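Kane Tautahi
Finally doing something with the button and bead drawer this week. Posting as I go, mostly so I remember what I decided.

The drawer was three generations of stuff in one place. Coat buttons, snaps, beads off broken necklaces, 31 little paper envelopes with spare shirt buttons in them. Finding one matching button took me most of Tuesday evening.

First rule: all of it gets sorted at the table. If I sit on the couch with it I end up reading the backs of old button cards.
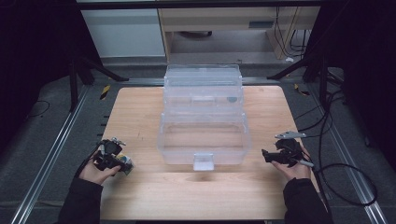

The stepped shape is what sold me. Three tiers, biggest one at the bottom, and a latch tab on the front. I had a flat case from Sollineo before and everything slid to one end whenever I carried it.

Plan for the tiers, subject to change:
Bottom – coat and jacket buttons, anything bulky.
Middle – shirt buttons.
Top – beads and the tiny snaps.

Someone asked why not jars. I tried jars. You can see into a jar fine, but you have to tip the whole thing out to get at the button you want, and then it's on the floor.

Also looked at the Podier drawers. Nice enough, but solid gray, and I know I would forget what was in them within a month.
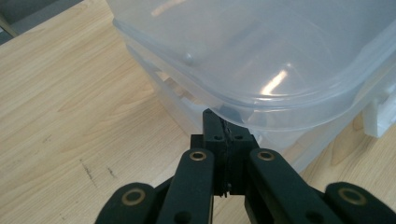 Frosted plastic is a fair compromise, I think. You get a rough idea of what's inside and it doesn't look like a mess from across the room.

I'm not labeling anything yet. Last time I made labels on the first day and had to peel off five of them by the weekend.

Envelopes are getting opened and recycled. If I don't own the shirt anymore, the button goes in with the others. I kept one envelope with a date written on it in my grandmother's handwriting.

Still to figure out: zipper pulls. They don't fit with anything. Might give them a tin.

More in March when I get to the thread.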